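Subject: Re: [worklife] What are the arms going to do to the Cudton roster?
Date: Monday, October 7, 2019

On the worklife list, a member at Tivcombe wrote:
> Management says the robot arms are "coming to support us".
> Last time we were supported we lost the good tea room.
> Has anyone worked beside them? What changes?

I've been at the Wundeo bench in Cudton since January, so I'll have a go.

Your job title stays the same and the job wanders off. I was hired to test food handling. These days I set up a toaster oven and a clear tub of chips, and two arms take their turn at it while I sit nearby with a form.
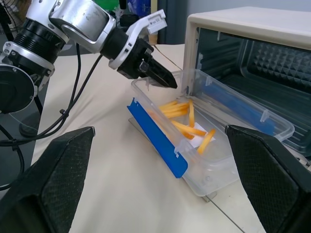 The form is the real change. It used to be one page and now it's 3, and the third asks how I felt about the first two. The Sakamoto binder says each trial gets a number, and we passed 743 before someone noticed there was no column for "operator bumped table". There is now. I take some pride in that column.

Your shoulders will thank you and your backside won't. Less reaching, far more sitting. Ask for decent chairs before the arms are bolted down, while there's still money.
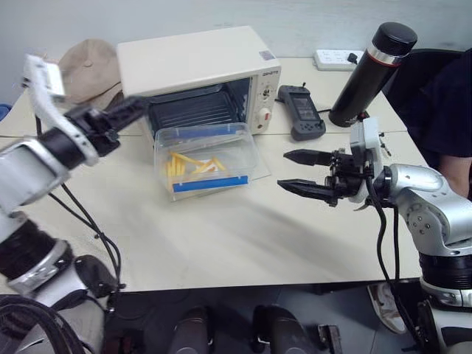
WHAT I'D ASK FOR IN WRITING

- Who resets the bench between trials, and whether that's on anyone's position description. At ours it was "everyone", meaning whoever was closest.
- Breaks by the clock. The arms don't get peckish and the schedule was drawn up to suit them.
- Training on paid time for 100 per cent of the crew, casuals included. We got the day shift done and then the budget went quiet.
- Who's allowed to stop it without filling anything in first.

No jobs gone here so far, though two evening shifts became one and the word used was "harmonised". Watch for that word.

Can't help with the tea room.

Recent on this list
Re: Lockers, again
Tivcombe parking ballot
Form 3867: does anybody read it?
Night rates over the long weekend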